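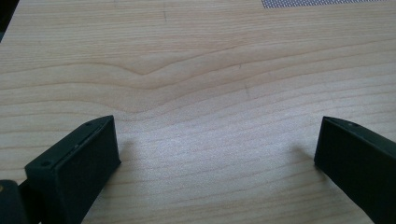
Urkerent, the furniture hire and repair company, is to stop replacing worn table tops as a matter of course and will repair them instead. The new service, called Wolletti, opens to households, schools and cafes on 20 January 2026. It covers solid and veneered wooden tops, and is meant for tables that are sound but no longer look new. Pale tops are the ones customers ask about most, as small marks show up easily on them. A light-coloured top with long wavy grain, a darker V-shape in the figure and a few faint scratches among the lines is a typical candidate. Under Wolletti a table like that would be cleaned, lightly sanded where needed and given a new matt finish, and the grain would be left as it is.

Until now, Urkerent has followed the usual practice in the hire trade. A table that came back with scratches was checked for safety, and if the top was thought too marked to go out again it was taken off and a new one fitted. The old tops were sold cheaply or broken up for other uses. The company began looking at the cost of this in August, when it moved its stock into a single building and found how many old tops it was storing.

A trial followed, using 50 table tops taken from that store. They had come from meeting rooms, staff canteens and rented flats, and all had been set aside for surface wear. The repair team graded each one before starting work, noting the kind of wood, the type of finish and the depth of any marks. Of the 50, 17 needed cleaning and a fresh coat of finish only. Most of the others were sanded first. Eight could not be brought back to a standard the company was happy to hire out, mainly on account of swelling along the edges where water had got in.

Annag Dow, who manages the workshop at Urkerent, said: "We had got into the habit of looking for a perfect surface. When you put a repaired top next to a new one, you can still find the odd tick or thin line if you go looking with a lamp. Most customers don't mind that. They want a table that is flat, clean and pleasant to sit at, and they would like to keep the one they have."

She added: "People ask us whether we can make the grain more even. We can't, and we wouldn't want to. If there is a strong pattern in the middle of the top, that is how the tree grew. What we can do is take off the dull patches and the rings left by cups, so that the wood is the thing you notice."

How the service works

Customers can bring a table top to the workshop or have it collected. Legs and frames can be left at home if they unscrew easily. Tops that are glued to their frames must come in whole, and there is a small extra charge for these because they take up more room on the benches.

Each top is wiped down with a mild cleaner and left to dry before anything else is done. The team then checks it in low side light, which shows up scratches that are hard to see from above. Light scratches that sit within the finish are rubbed back with fine paper, always along the grain. Deeper ones are filled only if the customer agrees, as filler takes colour in a different way from the wood around it and can be more noticeable than the scratch was.

Veneered tops are handled separately. The layer of real wood on them is thin, and there is a limit to how much sanding it will take. If the team finds that a veneer has been sanded before, it will normally suggest cleaning and refinishing only.

The standard finish is Flivon, a clear matt coating that Urkerent mixes for its own use. It was chosen because it does not turn pale woods yellow in the way that some oils do. Two coats are put on, with a night between them. Customers who prefer wax or oil can ask for it, though these need more looking after and are not advised for cafes.

Most domestic tops will be ready for collection within eight working days. Larger orders from schools and offices will be given a date when they are booked in, and tables can be taken in batches so that a room is never left without any.

Looking after a repaired top

Every customer will be given a printed care sheet. Its advice is simple. Wipe up spills as they happen, use a soft damp cloth for daily cleaning and dry the top afterwards. Do not use scouring pads or cream cleaners. Put a mat under hot dishes and under anything with a rough base, such as a stoneware pot or a desk lamp. Tables that stand near a window should be turned now and then, so that the colour changes evenly across the surface.

Felt pads for the underside of lamps and ornaments can be bought at the workshop counter.

Hire customers

Repaired tops will also go back into the Urkerent hire range, where they will be listed under the name Kuster. They will cost less to hire than new stock. Every Kuster table will have its own photographs in the online list, taken from above in daylight, so that customers can see the grain and any remaining marks before they order. The tables will carry the same cover for breakages as the rest of the range, and marks already recorded at the start of a hire will not be charged for when the table comes back.

Urkerent will continue to supply new tops to customers who want them, or where a repair is not possible.

Booking for Wolletti is open now, at the workshop counter or by telephone. Photographs are useful when asking for a price, and should include one close view of the worst area and one of the underside. A firm price is given once the top has been seen.

About Urkerent

Urkerent hires out, repairs and sells tables, chairs and storage for homes and workplaces.

Press contact: Annag Dow, Workshop Manager, Urkerent

ENDS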